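Call for Trial Participants: Borness Countertop Handling Kit
Food Preparation and Light Catering Sites

Dratstead is recruiting sites and individual operators for the second trial round of the Borness countertop handling kit. The kit is a bench-mounted arm with a two-finger gripper and a wrist camera, sold for small kitchens, school canteens and assisted living facilities. The trial begins in January and covers soft and easily damaged foods only.

Background

The first round was run in our own test kitchen with rigid items: jars, cutlery, stacking cups, lidded containers. Participants in that round logged 2366 completed handling tasks. The gripper firmware was then revised for low contact force, and the revision needs testing on counters we did not build and by people we did not train in-house.

The test items for this round are sliced bread, soft rolls, tortillas, sliced cheese and peeled boiled eggs. Fruit was considered and has been deferred to a later round.

What is supplied

Each site receives one Borness arm, one clamp base, one control tablet, two sets of finger pads and a spare wrist camera cable. The clamp base fits counters with a straight front edge and a minimum overhang of 2 inches. Sites with rounded or molded front edges can request the weighted base on the application form. The kit runs from a standard wall outlet and does not need compressed air.

Food for the trial is purchased locally by the participant and reimbursed against receipts. Plates, bowls and boards should be the ones already in use at your site. We do not supply matching tableware and would prefer a mix of sizes and finishes.

Who can apply

We are looking for two groups.

Sites: any kitchen that prepares cold food at least four times a week and can set aside a section of counter for the length of the trial. Tile, stone, steel and laminate are all acceptable. Sites with patterned or gridded surfaces are especially welcome, as the first round used plain gray counters throughout.

Operators: adults with at least one year of paid food preparation work. No programming or robotics experience is required. Operators must be able to stand or sit at a counter for 90 minutes with breaks, read tablet text at arm's length, and reach the stop button with either hand. Current food handler certification is required in states that issue it.

Operators may apply without a site. We will place them where possible but cannot guarantee a placement within commuting distance.

What the work involves

An operator session lasts 90 minutes, including setup and wipe-down. Morning sessions start at 8:30. In each session the operator:

- sets out the food items listed on the tablet
- starts the task and stays within reach of the stop button
- records the result as complete, partial or failed
- rates any damage to the food on a four-point scale
- notes compression marks, tearing or displaced slices in the comment field

Bread tasks take up the largest share of the schedule. They cover approaching a slice on a plate, making contact with the top surface, separating one slice from a stack, and transferring it to a second plate. Operators should expect a good deal of repetition. Damage ratings are made by eye under normal kitchen lighting.
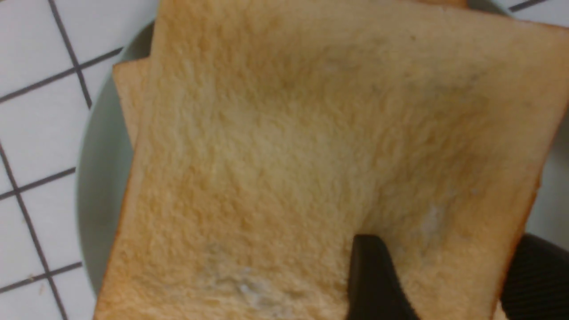
Wrist camera view: gripper finger in contact with the top slice, second slice offset beneath it.

Images from the wrist camera are stored with the task log and used for grading. The tablet has no microphone enabled. Sites may review their stored images on request and ask for any of them to be deleted.

Food touched during a session may not be served. Finger pads are removed and washed after every session according to the card in the kit.

Payment

Operators are paid $226 for each block of four sessions, on completion of the block. Sites receive a single payment of $2000 when the kit is returned with its log intact. A site that withdraws early is paid in proportion to the sessions completed. Travel is not reimbursed except for operators placed by us.

Selection

Applications are reviewed by Nima Zarei, trial lead, in the order received. Sites will be asked for counter measurements and two photographs of the proposed work area. Operators will have a 20-minute phone call and a half-day orientation at the Tostberg test kitchen. Orientation is paid at the session rate.

How to apply

Complete the form on the Borness trial page and select "Site," "Operator" or "Both." Attach a copy of your food handler certification if you hold one. Applicants from the first round should enter their earlier participant number and may skip the phone call.

Employees of Dratstead, and of Arabzadeh, which manufactures the finger pads, are not eligible.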